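How to wrap furniture for a house move

Posted 7/30/22 by Margit Öberg

Stretch film keeps drawers shut, holds blankets in place and stops dust getting into upholstery. It does very little against knocks, so put padding on first wherever a piece has corners or a polished surface.

Before you start

Empty the drawers and wipe everything down. Dirt left under the film will rub on the way. Take off any legs that unscrew and put the bolts in a labelled bag. Measure the widest piece against your doorways while it is still bare.

Wrapping a chest of drawers

Lay a blanket over the top and let it hang down the sides. Tape blanket to blanket, never to the wood. Tuck the loose end of the film under the blanket near the bottom, then walk round the piece, keeping the roll low and pulling firmly. Go round 2 times at the base before you work upwards, and overlap each turn by half.
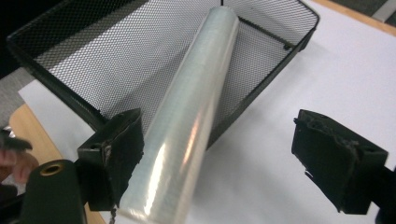 Tension matters more than the number of layers. Film that is pulled well will cling to itself and needs no tape at the end. If it wrinkles or slides down, cut it off and start that section again.

Sofas and mattresses

Cover fabric with a clean sheet before any film goes on. Leather should never touch plastic directly, especially in August, when the back of a van gets hot and moisture gets trapped. Use a proper bag for the mattress.

Glass and mirrors

Put cardboard on both faces, tape it round the edges, then wrap. Carry and store them upright.

At the other end

Take the film off the same day if you can. Cut along a blanket edge with blunt-ended scissors; a craft knife goes through into the veneer very easily. If things are going into storage at Clirkley or Toleck, swap the film for cotton sheets once they are inside.

Next: loading the van, by Ryszard Pietrzak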